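Remedios Sebastian starts with the walls. We're five minutes into our talk about the big workroom at Tever and she has already told me twice how much she loves a blank white wall, and she is about to tell me again.

"People want to hang something on it right away," she says. "A clock, a poster, a whiteboard. I say live with it for a month! See what it does in the morning. It's the best thing in the room and it costs you a can of paint."

She has been fitting out rooms like this one for seven years, first for a print shop called Irnar and now for Tever, and she talks about them the way other people talk about their gardens. The part she's proudest of is the storage, and she gets there fast. Everything that can live in a hard case lives in a hard case, and the cases go along the wall, latches where you can reach them.

"I had shelves at Irnar. I spent my life moving stuff off one shelf to get at another. With cases you pull out the one you want, you carry it to the table, you're done. And at the end of the day you have 30 minutes of tidying at most, usually a lot less."

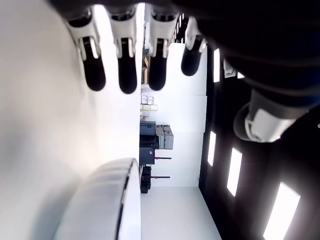 The cases against the wall, dark ones and light gray ones together.

I ask whether she labels them. She does, but small, and she laughs about that, because the first labels she made were so huge that the whole wall looked like a grocery flyer.

Then we get to the ceiling, and she really takes off. White was the obvious choice. She went with black, and she would do it again tomorrow.

"Oh, I fought for that ceiling! Everybody told me it would feel low. But look at how the lights stand out against it. You get these lovely clean white shapes up there, and the walls look even brighter. I still look up when I come in."

The air conditioner she is less romantic about. She'd have liked it somewhere else, she says, but you take the vent where the vent wants to go, and on a Wednesday in July she's very happy to be under it. 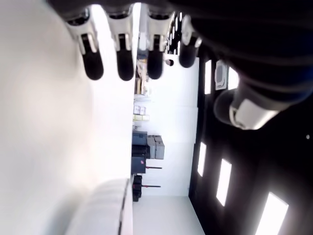
Overhead: bright panels on black, with the air-conditioning unit in its gray frame.

Which leaves the tables. They're white too, with a flat matte top, and she picked matte after trying a shiny sample that threw the lights straight back in her face. She likes to start with one plate on it and go from there. The plate she keeps coming back to is white and round with a thin black rim.

"It's just a line, but it's enough. Your eye finds the edge. And then you bring in an apple and wow, that's plenty, you don't need a whole fruit bowl."
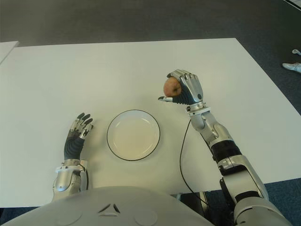
White on white would wear me out by lunch, Yeo wrote to us after reading a draft of this, and a plain oak top would be kinder to the eyes and to the apple. Sebastian has heard the oak argument before and she's cheerful about it. "Oak is gorgeous. I eat dinner on oak! But I want to see every crumb on this one, so I can wipe it off and start over."

Her next job is a second room down the hall. She wants the same walls and the same cases, and she's already asking for the black ceiling.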